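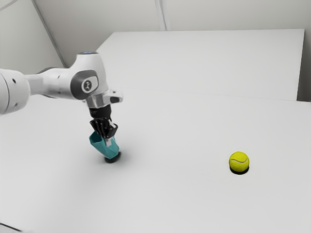

Last updated: December

Speaker notes: Buying a tablet after everybody else did
Posted in December by the speaker, Kirmont evening session

Okay, so hi everyone, thanks for coming out after work. I'll talk for 15 minutes and then we can argue, which I'm told is the tradition here in Kirmont.

(Wait for the people at the back to find chairs.)

I want to talk about the Kiani tablet and why I waited 8 months to buy one. I live in Drarenport, and when the Kiani came out, none of our stores had it. You could get it shipped in if you paid the freight and the import duty, and a couple of my coworkers did exactly that. I was so jealous! I'd go over to their desks at lunch and swipe through their photos like a weirdo.

So the first thing is price. When the Kiani finally reached our stores it cost less than what my coworkers had paid, but the cheapest one has the small storage, and the small storage fills up fast. Mine was full after 3 weeks (mostly podcasts, a few games, one very long movie). If you're buying the base model tonight on your phone while I'm talking, please stop and look at the next one up.

Second thing, warranty. Ask the store whose warranty it is. My coworkers' tablets were covered only in the country they came from, and when one of them got a cracked screen, he had to mail it overseas and was without it for 6 weeks. I had a charging problem with mine and just walked it back to the counter.

(Pass mine around here. Take the case off first, it's sticky.)

Now the part people always ask me about: should you wait for the next one? There's the Omis coming, and the rumors say thinner, with a camera on the front. Maybe! I've read the same rumors you have. My feeling is that if it gets here as late as the Kiani did, you'll be waiting a good long while for a camera, and meanwhile you could be reading in bed. But if you mostly want video calls, then yeah, sit tight, the Kiani won't do them at all.

Quick word on apps. The store was pretty thin for our region when I started, and it's better now, but magazines are still patchy. Check for the two or three things you really care about before you pay.

(If there's time, tell the airport story. Skip it if we started late.)

Questions. Someone will ask about keyboards. I use a cheap one, it's fine, the space bar squeaks.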